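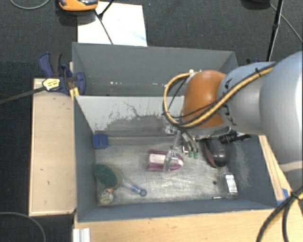
Wanted: someone who likes spreadsheets and doesn't mind getting their hands dirty

Part-time, fixed term, Cuesta workshop (ground floor, parking at the back)
Posted Tuesday, June 8, 2021

Hello! I run the picking group at Wollari and I'm after an equipment planner to help me spend next year's money sensibly. I've been doing it myself in the evenings and I'm not very good at it -- last February I ordered the same box of air fittings twice and forgot the cable ties altogether.

We teach robot arms to pick things out of bins. Any old things: a scrubbing brush with a see-through handle, a clear packet with a label on it, something shiny and black that throws the light back at the camera. It's fun work but it eats kit. Bins get scraped to bits, fingers wear, cables that go round and round a joint all day need replacing sooner than you'd hope, and we've got a lot of things held down with bar clamps that I would love to see on a proper fixture one day.

What you'd be doing

Going round the benches with me and writing down what we've got, what's tired and what we keep borrowing from each other.

Getting quotes. We need prices for 7 new benches, each with an arm, a gripper, two bins and a mount for the camera. Villetti have sent us one quote already and it's three pages of part numbers, so your first job would be turning that into something I can read.

Working out whether we buy or lease the arms. I keep changing my mind. Leasing looks lovely until you get to the service charges, and then I go off it again.

Setting up a small spares budget. I'm thinking 500 pounds a bench for the year, my colleagues say 600, and I'd be glad of somebody who'd look at the old invoices and tell us who's right.

Keeping the test objects topped up too (household bits mostly, so yes, you will be sent round the shops with a company card, and yes, it's as enjoyable as it sounds!).

What I'd like from you

You've bought equipment for a lab, workshop, kitchen, theatre, anything really, and you can chase a supplier without upsetting them. You don't need to know how to program a robot. It would help if you can tell a pneumatic fitting from an electrical one, but I can show you in an afternoon. Being able to say no to me is a big plus.

The practical stuff

It's 10 hours a week, and you can split them up however you like as long as one morning is on site. The contract lasts until the Hidivier move is finished, and I'm hoping to keep the post going after that, though I can't promise it yet. Pay is on our grade table, ask and I'll send it over.

To apply, send me a CV and a short note about the best or worst thing you ever bought for work. No covering letter please -- I've read enough of those. Happy to show you the benches beforehand if you want to come and have a nose round.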